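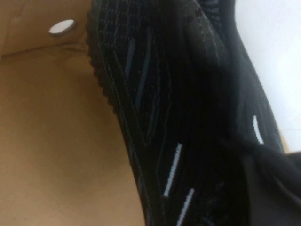
17 Apr 2021

Shoes and boxes, bench by the wall. Carrying on from the February notes, which stopped halfway down a page, sorry.

Point of all this, for anyone picking the book up cold: Falside want to know if the returns can go back out in the box they came in, or if every pair needs a fresh one. Fresh boxes are cheap one at a time. At 3,000 pairs they aren't. So we look at boxes, and at what a shoe does to a box and the box to the shoe.

Did the plain brown ones today. Left the glossy lidded ones, they've got their own problems (scuffing, mostly) and Hollmann haven't sent the second batch anyway. Chase.

Board first. Plain inside, no print, no coating I can find with a thumbnail. Takes a crease easily and keeps it. The fold where the wall meets the flat panel goes wrinkly instead of sharp - same on the February lot, I put it down to damp then, not so sure now. Could be the scoring. Ask Grester what they score with, and whether the oval hole is punched before or after. If it's after, the wall is getting squashed twice.

Hole itself fine. Clean enough to hook a finger in. No tearing at the ends on any I handled.

Flaps. Nothing holds them down once the box has been opened a few times, they just stand up at the ends and catch your sleeve. Tucking works if you do it before the shoe goes in, hopeless after. Write that on the bench card!!

Rim of the long side gets a bit tatty, as you'd expect, that's where everybody drags the shoe over.

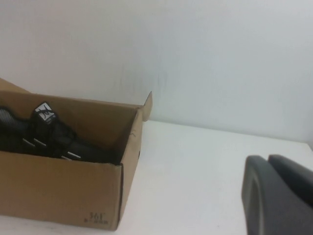
Which brings me to how they go in. Tried it 4 ways:

- both soles down, side by side. Too wide, walls bow
- both on their sides, soles out. Fits. Lugs rub the board and you get a sort of grey-brown dust after a bit
- on sides, soles facing in. Fits, but the uppers press on the wall and the straps get pushed flat
- one sole down, one on its side over the toe. Quickest, looks awful, no

Going with soles out for now and a sheet of tissue between. Tissue stock is low, 600 sheets on the shelf, reorder when it gets to 50 bundles - no, that's the wrong unit, it's 50 sheets in a bundle. Will check before I order anything this time.

Box marking: 361° down at the bottom corner of the long side, with a line under it too small to be any use at arms length. Bad place for it if they're stacked with the ends out. Valtasar's shelves are ends-out. So somebody has to stick a label on the end, and the label wants to go on exactly the bit with the flap. Try a smaller label? Or the opposite end. To do.

Cleaning. Black shows everything. Lint, dust off the board, bits of tissue. Soft brush first, dry, always dry, then the tape roller on the mesh bits only. Roller lifts fibres if you go over the knit more than once or twice so don't. Reflective stripes: damp cloth, one wipe, leave them alone after. They are the first thing the customer sees and the first thing to look tired, a smear on a stripe shows far more than the same smear on the black.

The ribbed edge along the top wants looking at under the bench lamp, it's where the fluff sits. I missed it twice yesterday.

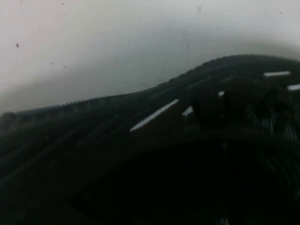
Black shoe close up. White stripes, ribbing along the top edge.

Wipe the table down between pairs too, little specks get on the white and then onto the next shoe. Obvious but I keep forgeting.

Still to do:
- drop test, one box full, one empty, waist height
- weigh the tissue
- email Grester re scoring + hole
- Hollmann, second batch, where
- find out who has the good tape roller
- new page for the glossy boxes, dont squeeze them in here

Left the box open on the bench, leave it as it is please, want to see if the flaps settle overnight.

Search this notebook Go
Last updated 17:50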